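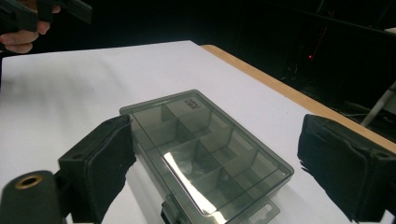 Fesesent Manipulation Software Group
Gallery: Perception and Planning for Clear-Walled Containers

The Fesesent group develops control and perception software for two-finger grippers working at table height. The present strand of work concerns small storage containers made of clear or tinted plastic, of the kind used in workshops, schools and repair rooms to keep small parts in order. Such containers present a well-known difficulty. A depth sensor may report the surface of the table underneath, the lid, or no value at all, and a planner which trusts that reading will place the fingers at the wrong height.

The work is led by Bushra Qureshi. Perception is the responsibility of Yasmine El Idrissi, and motion planning and control that of Tihomir Nedeljković. Poul Hallgrímsson maintains the recording and replay tools. The software is made up of three parts, which may be installed separately.

Prumik: perception

Prumik estimates the outline and position of a container from the colour view at the wrist. It looks for long straight rims and for the repeated lines of internal dividers, and fits a closed shape to them. Depth values falling inside the fitted shape are set aside and are not passed to the planner. The height of the lid is taken from the fitted rim and from the known plane of the table.

Bright reflections are dealt with in a separate step. Regions close to the upper limit of the sensor are masked before lines are sought, as the edge of a reflection is often straighter and stronger than the edge of the container itself. The mask is carried forward between views, so that a region hidden in one view may be filled from another. Where fewer than two sides of the rim can be recovered, Prumik reports that it has no estimate and the planner holds its position.

Printed lettering on a lid is kept as an aid to orientation. The text is not read. Its slant is compared with the long axis of the container, and this is normally enough to tell one end from the other.

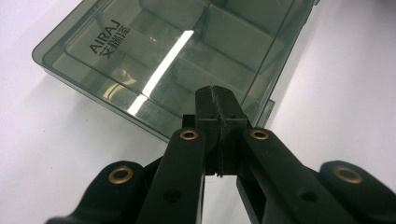

Gripper fingertips closed together beside a tinted compartment box. The lid carries a strong diagonal reflection and the lettering "AIRAJ".

Mengal: planning and control

Mengal receives the outline from Prumik and proposes approach paths for the fingers. Each proposal is scored on clearance from the table, on the opening width required and on the expected contact along the walls. Latches and hanging tabs are entered as areas to be avoided unless the task concerns them directly. The planner keeps the 30 best proposals and revises their order with each new estimate.

The closed position of the fingers is used as a reference. With the tips together, the seam between them gives the control software a fixed line from which the opening width is measured, and any offset between the two sides can be corrected before the next approach. The procedure is described in the Mengal operating notes, section 2.

Contact is controlled by a limit on closing speed followed by a limit on force. The change from one to the other is made on the first sign of contact from either finger. In its April release, Mengal was altered so that the two fingers are treated independently at this stage, which allows for a container that stands nearer to one finger than to the other.

Nikmont: recording and replay

Nikmont stores the wrist view, the finger opening and the estimates produced by Prumik on a common clock. A recording may be replayed through a later version of the software and the two sets of estimates compared side by side. The current reference set holds about 100 recordings of clear and tinted containers. Additions to the set are checked for timing faults before they are accepted.

Access and enquiries

Source code and operating notes are available to partner institutions on written request. Requests should state which of the three parts is needed and the type of gripper with which it will be used. Enquiries concerning this gallery, including permission to reproduce the pictures, should be addressed to Lowri Bellis at the group office.

Page last revised 8 June 2022.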